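Relu Sima and Roxana Vlad
11 March 2022
4 comments | 32 shares

3. The Hellum burial ground and its paperwork

The Hellum family ground at Skollthorpe occupies a sloping corner of what was once a single farm. It was set aside by Anghel Hellum, a miller who seems to have trusted neither the parish nor his brothers, and who wrote the boundaries into his will at greater length than he gave to his wife. The will names a thorn hedge, a well and "the flat stone." The hedge has gone, the well was filled in, and the field contains a great many flat stones.

Later owners dealt with this by copying the wording faithfully and never going to look. The Grimer survey, our best source for the plot, draws the ground as a tidy rectangle measuring 82 feet on its long side. The surviving wall has five sides. We have followed the wall.

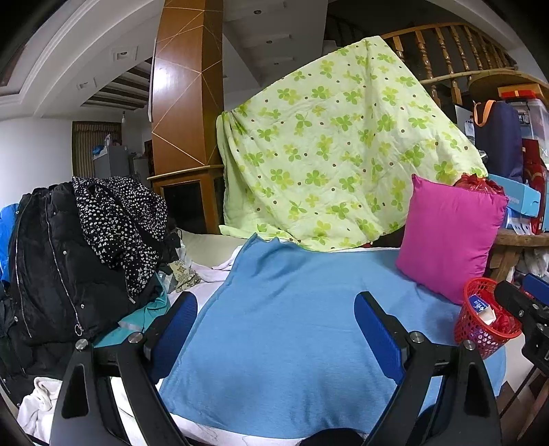

Figure 3. Light blue fleece blanket spread over a pale sheet, with the gripper fingers open above it.

Who is buried there is a harder matter. The family register, now held by Lăcrămioara Ciobanu, was kept by three successive daughters-in-law, each of whom corrected the last in ink. One infant appears under two names. A great-uncle is buried twice, four years apart, and on the second occasion is described as "much missed." Cornel Ciobanu has suggested to us that the later entry records the setting of a headstone, and we accept this, with some regret.

The homestead is better documented, having been mortgaged so often. It served as a toll house, then as a shop, and local people still call it the Toll, although the road it guarded was moved to the far side of the hill. Bogdan Pîrvu (personal communication) places the move in July, on the strength of a complaint about dust. The shop appears to have sold chiefly candles and credit.

Title to the ground itself remains with the descendants as a body. They last met to discuss mowing, and the minutes record that the question was left open.

Related
Toll roads and grievances in the Skollthorpe hills
Reading the Grimer survey
Farm burials and the law of access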